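Laing Questions Rush to Certify Hand-Held Grippers as "Robot Ready"

Testing group says the draft Sesa code measures the wrong things and should be sent back

June

Laing, an independent testing group for workplace automation, today published its response to the draft Sesa code, a set of good practice rules for teaching robots with tools carried by people. The group says it can't support the code as written and is asking its authors to hold back the planned compliance badge until the basic requirements have been checked by someone who doesn't sell the equipment.

The draft runs to 52 clauses. Most deal with paperwork: consent forms, file names, storage periods, the wording of labels. Laing has few complaints about those. Its concern is with the short section on the work itself, where a person holds a gripper, does a task by hand, and the recording is later used to train a machine.

"The code tells a company to make sure its recordings are 'of suitable quality' and then never says what suitable means," said Mhairi Ogilvie, head of standards at Laing. "I have read that clause many times. You could meet it with almost anything."

Laing reviewed 317 recordings submitted by firms that took part in the code's trial period. Every one had been marked compliant by the firm that made it. Laing's own reviewers passed 200 of them. The rest were turned down for reasons the draft doesn't mention, among them glare on shiny surfaces, markers too poorly visible to track, and tasks that stopped before they were finished.

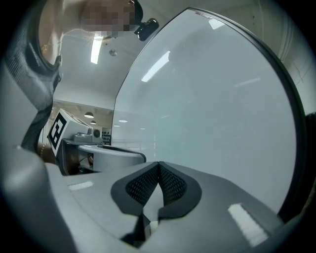

The group also takes issue with what the draft says about the people doing the recording. It sets no limit on how long a person may hold a gripper without a break and leaves the matter to "local judgment." Laing wants a fixed limit, written down, with the hours logged by the site and open to inspection. It also wants faces hidden before any recording leaves the building. The draft only recommends this.

"A recommendation is what you write when you've already decided not to check," said Magnus Baird, who led the review. "We asked the drafting group how many sites followed it during the trial. They didn't know."

Lirnis, which makes training software and helped write the draft, has said that stricter rules would slow down small companies. Laing says it has seen no figures to back that up and has asked for them twice.

The response proposes changes to nine clauses. They include a pass or fail test for marker visibility, a published list of reasons for rejecting a recording, and outside checks on a sample of each firm's work at least once a year. Laing would also drop the phrase "robot ready" altogether. It appears on the draft badge and has no definition anywhere in the text.

Laing will not use the badge in its own reports, even if the code is adopted this year. Firms that already hold a trial badge will be tested in the same way as those that don't.

Copies of the full response are free on request from the Laing press desk. Please ask for Treasa Gallagher.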